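five finger hand vs parallel gripper, worth it?
Bench and Tooling > Grippers

tsion_d
We have 9 weeks left on the project and my boss wants to swap the parallel jaws for five finger hands. Job is picking small tubs and bagged parts out of a tote. Anyone run both? Looking at the Nadow hand and the Riedl one.

reglind
Stay with the jaws. Two fingers, one motor, done. We got 300 picks between faults on jaws and the hand didn't come close. Every extra joint is one more thing to calibrate on a Saturday.

mirjam.w
depends on the bags tho. Jaws pinch the bag and the part slides out the bottom. With the hand I can get under it. Slower, sure. I'll take slower over picking stuff up off the floor.

reglind
Put soft pads on the jaws. 10 minute job.

mirjam.w
did that. still slid. heavy parts, thin bag

elingethin
Been on hands since August, both sides. Some notes, sorry for the mess

- wrist cam view: the hand eats the whole bottom half of the picture. plan for it. our first model basicaly learned to look at knuckles
- teleop with gloves is nice but the thumb mapping is bad out of the box. redo it per person
- fingertip lights are blue on ours, handy for spotting which finger is where when the image is sideways 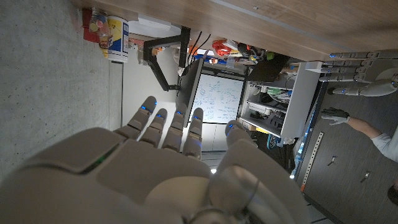

- we never bothered rotating the feed, the policy doesn't care and I got used to it in a day. you do have to tell new people or they think the mount slipped
- cable at the wrist is the weak spot, leave slack

reglind
Half the picture gone and you call that a note? That's a dealbreaker for tote work. You can't see what you're grabbing.

elingethin
you see it between finger and thumb, where it matters. and add an overhead cam, you need one with jaws too

sarla_r
Overhead in a deep tote gets blocked by the arm, so not really a fix. We moved the wrist cam 15 mm out on a printed bracket and it helped a lot. Can post the file.

tsion_d
yes please post. Thinking jaws on one arm, hand on the other for teh bags. Will ask Riedl about a loaner

mirjam.w
ask about spare fingers too, lead time was awful for us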